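3.2 Simulated kitchen and wrist view

The student teams on the Mallero course worked in simulation for the first half of the term and were given access to the physical arm only after their controllers had passed the entry test. The simulator, Chala, was run on the teaching laboratory machines with the default renderer. Each of the 14 teams received the same base scene and wrote its own approach and grasp routines. Changes to the scene files were not allowed.

Logs were collected automatically at the end of each attempt. After removal of duplicate uploads, 1174 attempts remained, of which 103 had no usable wrist images and were left out of the image-based analysis. Joint data for these attempts were kept. The labels were assigned by 2 markers working separately, following the Imberg scheme (Section 2.4), and disagreements were settled by discussion.

Teams could choose any starting pose within the joint limits. Fig. 3 gives a wrist view with the fingers open and nothing held. The right finger lies very close to a large brown textured surface, while the left is aligned with a darker part of the wall.

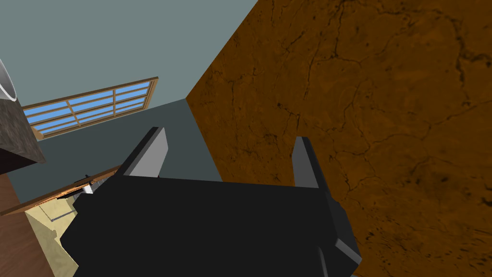
T. Rolon

Figure 3. Rendered wrist view, gripper open. A window with small panes is visible at upper left.

Views of this type were labelled "near surface". The label records closeness in the image only and does not imply contact, which was taken from the simulator's collision log. Where the two sources differed, the collision log was used for marking and the image label was kept for the analysis in Section 4.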